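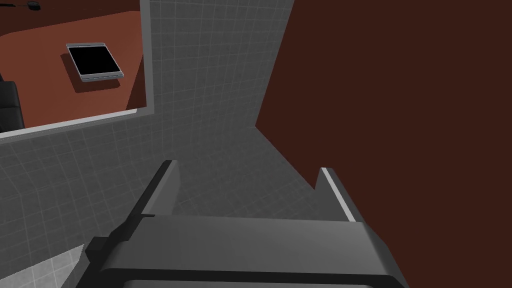

# Hausordnung für Greifer

Januar 2021, zusammengestellt von Todor Todorova

Seit Juli gilt bei Prirkora die dritte Fassung unserer Regeln für Simulationsläufe. Die erste hatte 147 Absätze und wurde, soweit sich das rekonstruieren lässt, von einem Menschen gelesen, nämlich von mir beim Tippen. Die jetzige passt auf 3 Seiten. Gelesen wird sie auch nicht, aber man kann sie wenigstens über die Kaffeemaschine hängen.

Die Galerie zeigt die Arbeit, für die das alles geschrieben wurde. Wer spektakuläre Stunts erwartet, ist bei der Konkurrenz besser aufgehoben.

**Greifer vor Fliesenwand, simuliert.** Zwei Finger, nichts dazwischen. Regel 4: Jeder Lauf beginnt mit leerem, offenem Greifer, auch wenn man es eilig hat. Durch die Öffnung in der Wand sieht man ein tabletartiges Gerät auf dem rotbraunen Boden liegen. Dazu Regel 9: Was auf dem Boden liegt, steht in der Objektliste, und zwar mit Namen. »Ding, flach« ist kein Name.

## Was sonst noch gilt

- Kollisionsprüfung bleibt an. Das gilt auch für Wände, die »sowieso keiner anfährt«.
- Szenen aus der Bibliothek Matidwood werden vor Gebrauch kopiert. Wer das Original verschiebt, schiebt es zurück.
- Startwert des Zufallsgenerators notieren. Lauf 585 war großartig und ist bis heute nicht wiederholbar.
- Abgebrochene Läufe werden gezählt. Im Protokoll von Ojo stehen 2591 Läufe ohne einen einzigen Abbruch, was wir mit Respekt und leichtem Misstrauen zur Kenntnis nehmen.
- Greifkräfte in Newton. »Beherzt« wurde in Fassung zwei gestrichen.

Für den echten Arm bei Nimer gilt zusätzlich das Blatt mit dem roten Rand: Not-Halt vor Schichtbeginn prüfen, Zelle schließen, Freigabe unterschreiben. Bitte leserlich.

Einwände nehme ich schriftlich entgegen, mit Absatznummer.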